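Edano Felt-Top Work Table, Rounded Corners, Blue-Grey
Item no. 504
Sold by Clidari, Dulludport

Price on request. Trade and school accounts welcome. Collection from Dulludport or pallet delivery, please ask for a carriage price before ordering.

A sturdy table with a soft covered top, for sorting, packing, demonstration and general handling work. The felt stops items sliding and cuts down noise when bottles and cans are put down. It is also kinder to printed packaging than a bare top. The corners are rounded, so there are no points to catch a hip or a sleeve.

Colour: blue-grey, slightly mottled. The felt has a brushed look and small variations in shade between tables are normal. If you are ordering more than one and need a close match, say so on the order and we will pick from the same roll where we can.

Supplied flat. Assembly needs 2 people. Do not lift the finished table by the felt edge.

Load: up to 300 kg, evenly spread. This is for goods resting on the top. Please do not stand on it.

Care: brush with a soft clothes brush or use a vacuum on low. Blot spills straight away with a dry cloth. Toothpaste and sugary drinks will mark the felt if left to dry, so keep caps on and lift off any residue with cool water. No bleach, no steam. 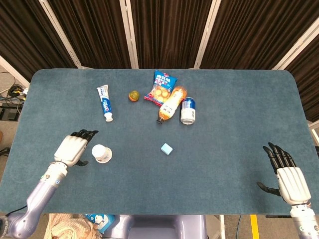

Light things such as an empty paper cup can still roll if they are laid on their side, as the felt slows them but does not hold them. For small round items we suggest the clip-on edge rail, sold separately in packs of 2. The rail fits the straight sides only and does not go round the corners.

Replacement felt is available for this model. It comes cut to shape with adhesive backing. The older Kovačević table takes a different cover, so check the label under the top before you order.

Customer comment, Lumturie Kos: "Bought in February for our packing room. Much quieter than the old one. The instructions could be bigger."

Questions about sizes, stock or spare covers: ask for Danica Kneževič on the sales desk.

Page updated 2021-04-08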